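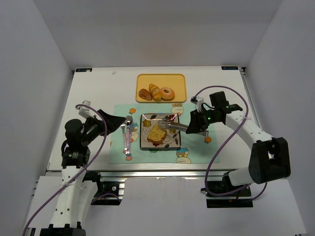

Regional Handball League - Members' Forum
Competition Rules and Fixtures

Proposal to scrap the final group round once places are settled

Posted by: N_Gajewski_Fixtures
January 3, 2022

Members will be aware that the final round of group matches in June was played with both qualifying places already decided. Viltden and Eltton met at Rudd knowing that each would appear in the semi-finals whatever the score. Both clubs rested most of their regular players, as the rules allow, and the match was watched by a crowd of 400. The corresponding fixture in the previous season drew 2000.

I have been asked to gather the views of member clubs before the rules are redrafted. The proposal is as follows. Where both sides in a final group match have already qualified, and no other club's position depends on the result, the match shall not be played and the seeding shall be settled on goal difference.

Replies are invited from club secretaries and from individual members. Please state which club you belong to.

Nikola Gajewski
Fixtures Secretary

Reply from: Batodow_Secretary

Batodow HC supports the proposal. Our club bore the cost of a coach to an away fixture of the same kind two seasons ago and saw no benefit from it. We would ask that the wording make clear who pays for a hall that has already been booked. The present draft is silent on that point.

Reply from: leftwing_eltton

I write as a playing member of Eltton and not on behalf of the club.

I am opposed. The match at Rudd was the only full game I was given all season. Three of us who normally sit on the bench played the whole of the first half, and one of those players was then picked for the semi-final. If the fixture is removed, a squad player has no means of showing the coach what he can do against proper opposition. Training matches are no substitute.

Reply from: Batodow_Secretary

With respect to the previous poster, the league does not exist to provide trial matches. Spectators paid the full entry price at Rudd and were shown two reserve sides. We received written complaints from our own members who had travelled as neutrals.

Reply from: leftwing_eltton

Then the entry price should have been lowered. That is a matter for the host club and does not require a change to the rules.

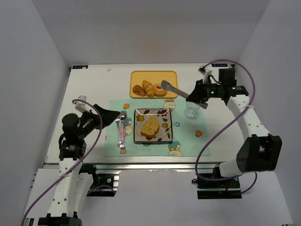

Seeding and home advantage

Reply from: Viltden_Coaching

The opening post describes the match as having no bearing on anything. I do not accept that. The winner of the group received the home semi-final, and Viltden prepared for the game on that basis. We rested our goalkeeper on medical advice and our two pivots were carrying knocks. The remainder of the side was chosen to win.

Settling the seeding on goal difference would reward a club for running up the score against the weakest side in the group. I should prefer to see it decided on court.

Reply from: referee_south

A point of order from the officials' side. Appointments for the final round are made well in advance. If a match can be struck off at short notice, the referees and table officials will need to be told by a fixed deadline, and their travel costs must be met if that deadline is missed. I take no view on the main question.

Reply from: N_Gajewski_Fixtures

I am grateful for the replies so far. Two points will be added to the draft: the cost of halls already booked, and a deadline for informing officials.

On the matter raised by Viltden, the seeding was indeed at stake, and my first post ought to have said so. I will circulate an alternative wording under which the match is cancelled only if the seeding is also beyond doubt.

Reply from: Batodow_Secretary

Under that wording the match at Rudd would still have gone ahead - as would the one I complained of. I cannot see what would be left of the proposal.

Reply from: Viltden_Coaching

Very little, I agree. Viltden could vote for it in that form.

Reply from: old_boy_rudd

Is the hall at Rudd confirmed for this June? The booking form has to go in before the end of the month and I have not had it back from either club.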